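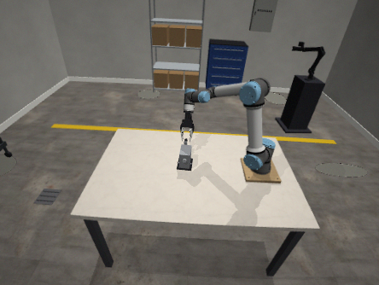

Slide 1: gray robot arm with blue joint caps on a white table. Computer rendering.

Travel cost pooling in a regional women's basketball league
Speaker notes, Sneha Sengar
26/06/2025

Opening. Give name and subject, then go straight to the scope. The talk covers how away-travel costs are recorded, pooled and charged back to clubs in a league with uneven distances. It does not cover player pay, gate sharing or sponsorship. Questions on those go to the afternoon session.

State the problem in plain terms. Every club plays the same number of away games. The clubs do not travel the same distance. Under the old rules each club paid its own way, so location set a large part of the operating budget before a roster was signed. The pool is meant to reduce that difference without removing the incentive to book travel carefully.

Definitions. Go slowly here, since the rest depends on them.

A trip starts when the team party leaves its home gym and ends when it returns there. Two away games on one weekend, with no return home between them, are one trip with two stops.

Distance is the round-trip road distance in the league table of distances. Odometer readings are not accepted. Detours, fuel stops and side visits to practice sites are the club's own business.

The team party is the number of people listed on the travel form, up to the limit in the rules. Extra people may ride, but their costs stay with the club.

An eligible cost is a cost the pool will look at. Vehicle hire, fuel, tolls, driver time and approved lodging are eligible. Meals were removed in the last revision. Expect a question on this. The answer is that meal claims varied too widely between clubs to be checked at a reasonable cost, and clubs would have to feed players at home games as well.

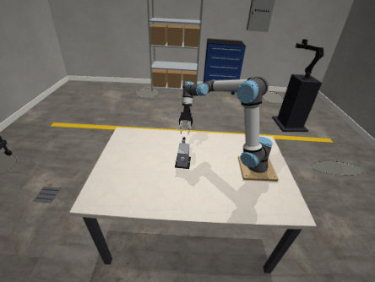

Slide 2: table with arm and a small gray device near the center.

Worked case. Use Skellholm, Skevley and Clirley. The audience will know all three clubs, and the distances are already public.

Skellholm to Skevley is 454 miles round trip. Skellholm to Clirley is shorter. The two together come to 774 miles, and these are the two longest away trips on Skellholm's schedule. The overnight threshold is 400 miles. Any trip above it qualifies for the flat lodging credit of $300. Any trip at or below it does not.

Result: Skellholm gets the credit for Skevley and not for Clirley. Point out that the credit is flat. It does not rise with the hotel bill. If the club spends more, the club pays the difference. If it spends less, it keeps the difference. This was the most disputed clause in the draft and the one that has caused the least trouble in use.

Pause for the obvious objection. A club at 399 miles gets nothing and a club at 401 gets the full credit. That is correct. A sliding credit was tested on past schedules and produced more small payments, more forms and almost the same totals. A single line is easier to audit. The cost is that clubs near the line will always feel badly treated, and the rules should say openly where the line is and when it will next be reviewed.

Weekend pairs. If Skellholm plays Skevley on one night and Clirley on the next, the schedule software treats it as one trip. The distance is then the loop distance, taken from the same table. Only one lodging credit is paid. The savings in vehicle hire go to the pool, with a share returned to the club that accepted the pairing. Without the returned share, clubs had no reason to accept back-to-back games, and coaches had good reasons to refuse them.

Mention recovery time. Coaches at the September meeting asked that no paired weekend be followed by a midweek game. The rule now says this. It limits how many pairs can be placed, and the savings estimate should be read with that limit in place.

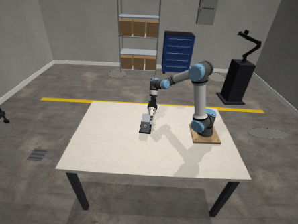 Data collection. Claims are filed in Pandey, the same system used for game reports. One form per trip. The form pulls the distance from the table and will not let the club edit it. The club enters party size, vehicle type and invoice totals, then attaches the invoices. A claim without an invoice is held open until the end of the month and then closed at zero.

Common filing errors, in order of how often they appear:

Two forms for one paired weekend. The system flags the second form, but it can be overridden, and some club managers override it out of habit.

Vehicle hire entered with tax on one claim and without tax on the next. The rule is with tax, always.

Party size copied from the roster. The roster is the wrong source. Use the list of people who boarded.

Postponed games. If the team had already left home, the trip counts and costs are eligible. If it had not left, only the non-refundable part of the hire is eligible. The time of the postponement notice decides this, so the notice must be attached.

Say that late claims are a staffing matter more than an honesty matter. In most clubs one person does the travel, the registrations and the uniforms.

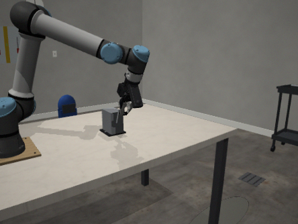
The charge-back calculation runs once, after the last regular season game. Start with total eligible cost for the league. Subtract the lodging credits, which are settled separately. Divide the remainder by the number of clubs to get the base share. Compare each club's own eligible cost with the base share. A club below it pays in, a club above it draws out, and the transfer is scaled by the equalization factor set before the season. Each step takes its input from the one before. An error in total eligible cost therefore moves every club's transfer. This is why totals are locked before any base share is published, and why a single late correction is carried to the following season instead of reopening the run.

Equalization factor. At zero, each club pays its own way, as before. At one, all clubs pay the same. The league uses a value between the two and sets it by vote. Do not argue for a particular value in this talk. Explain the effect only. A higher factor helps remote clubs and weakens the reason to look for cheaper vehicles. A lower factor does the reverse.

Show the direction of transfers for the three clubs. Skellholm draws out. Clirley is near the base share and moves either way depending on the schedule. Skevley pays in, in spite of the long Skellholm trip, as the rest of its opponents are close by. Someone may ask why a club with a 454-mile trip pays in. The pool looks at season cost, and one long trip does not make an expensive season.

Known limits of the method. The distance table ignores road conditions and ferry or mountain routes. Playoff travel is outside the pool, and a remote club that plays well can lose in the playoffs part of what it gained in the season. New clubs enter with no cost history, so their first-year advance is set by distance alone.

If time is short, drop the filing errors and keep the worked case. If time remains, take the schedule pairs question from the floor before general questions, as it usually needs the distance table on screen.

Handout: distance table, blank trip form, one completed trip form for Skellholm at Skevley. Copies are on the side table. Corrections to the distance table go to the league office in writing before the schedule is released.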